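Closetlow: Teleoperationsdaten für zweihändiges Fügen
README, Stand 13. Juli 2020
Gepflegt von Noemi Pettigrew

Vorweg: Wer einen fertigen Trainingsdatensatz sucht, mit dem ein Roboter danach zuverlässig Teile zusammensetzt, sollte seine Erwartungen senken. Closetlow enthält 2.000 Episoden, ferngesteuert vorgeführt an zwei Armen mit Fünffingerhänden. Ob diese Menge für irgendetwas reicht, wissen wir nicht. Die Behauptung, mehr Vorführungen machten am Ende alles gut, halte ich für unbelegt.

Aufgabe

Ein weißer Ring soll auf einen schwarzen Sockel aus dem 3D-Drucker. Die linke Hand sichert den Sockel auf dem Tisch, die rechte führt den Ring zwischen Daumen und Zeigefinger heran. Der Ring ist innen verzahnt, der Winkel spielt also eine Rolle. 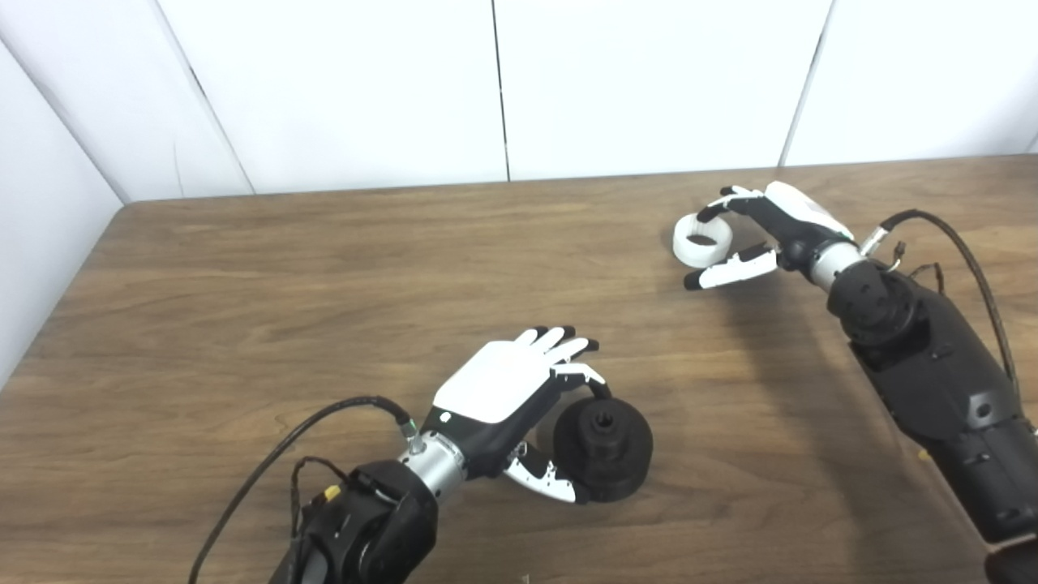 Die Bedienperson spürt dabei nichts. Erkell, unsere Steuersoftware, überträgt Handhaltung und Armposition, aber keine Kräfte zurück. Wer vorführt, arbeitet nach Augenmaß und korrigiert oft erst, wenn der Sockel schon kippt. Solche Korrekturen stecken in den Daten. Manche Kollegen halten sie für wertvoll. Ich bin da nicht sicher: Ein Modell, das Zögern nachahmt, zögert eben auch.

Aufbau der Daten

episodes/ eine Datei je Vorführung
meta/ Bedienperson, Sitzung, Ergebnis
calib/ Kalibrierung der Kopfkamera und der Hände

Gelenkwinkel und Kamerabilder sind mit 24 Hz abgelegt. Es gibt 4 Ergebniswerte: gefügt, verkantet, gefallen, abgebrochen. Vergeben hat sie die Bedienperson selbst, direkt nach dem Durchgang. "Gefügt" heißt also: sah vom Bedienplatz aus gefügt aus. Nachgemessen wurde nicht.
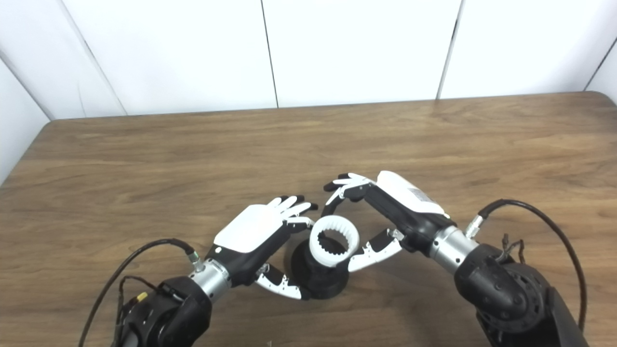
Abb. 2: Weißer Ring oben am schwarzen Sockel, beide Hände dicht am Objekt.

Bekannte Mängel

- Die Zeitstempel der rechten Hand laufen in den Sitzungen vom Mai nach. Ein Versatz von 40 ms ist eingerechnet, passt aber nicht überall.
- Die Finger verdecken oft genau die Stelle, auf die es ankommt. Eine zweite Ansicht fehlt.
- Ein Tisch, eine Wand, ein Objektpaar. Aussagen über andere Umgebungen gibt das nicht her.

Vergleichswerte

Huken (reines Nachahmen) und Tully (mit Vorhersage ganzer Bewegungsabschnitte) liegen unter baselines/. Zahlen stehen dort bewusst keine, solange die Ergebniswerte nicht unabhängig geprüft sind. Bitte auch keine aus Vorträgen zitieren.

Fehler in den Metadaten bitte mit Episodennummer melden, sonst finden wir sie nicht wieder.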